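Skurkeo 2 review: a planner that wants to be your whole stack

By Anselmo Arango
Last updated: Monday, October 26, 2026

I've been burned by two-arm planning software before, so I went into Skurkeo with low hopes and a dull little job: put small green pieces into mesh baskets, one arm per side, no collisions. If a planner can't do that without hand-holding, I don't care what its demo reel looks like.
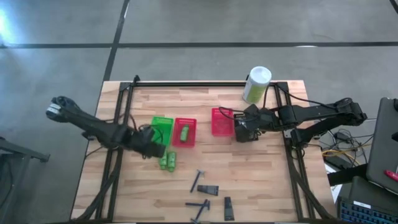 2 min read

Setup is the good part. Skurkeo loaded our arm description on the first try and found both grippers. The collision editor is plain and quick – you draw boxes, you name them, you save. I drew one for each rail of the black frame on the table and never had to touch them again.

Then you ask it to plan. With one arm parked, fine. With both moving, it turns timid. The right arm will wait beside an empty red basket while the left one finishes a move on the far side of the table, even though their paths don't come close to crossing. The manual calls this "cooperative scheduling." I call it taking turns, and my old Killey scripts did that for free.

Perception is a mixed bag. It finds the baskets reliably. The small parts are another matter: two green pieces standing next to each other were merged into one object more often than I'd accept, and the confidence score stayed high while it did so. A wrong answer with a high score is worse than no answer. You can raise the split threshold, but the setting lives in a text file and needs a restart.

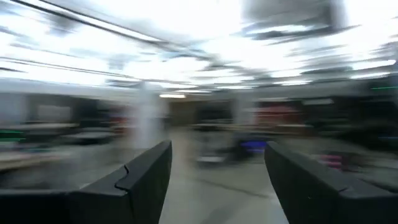 The wrist view is where I lost most of an afternoon. Skurkeo claims to drop blurred frames before they reach the detector. It drops some. My log for one session held 3,641 wrist frames, and the filter rejected 29 of them, which I don't believe for a second. There's no way to see why a frame passed, either. Drangate at least writes out a sharpness number you can argue with.

Would I pay for it? For one arm and well-spaced parts, maybe. For two arms, I'd wait until March and see if the promised scheduler update shows up.

2 comments

Related
Drangate after a year of daily use
Sotelo calibration tool: worth the trouble?
Moving off Killey scripts, by Anselmo Betancur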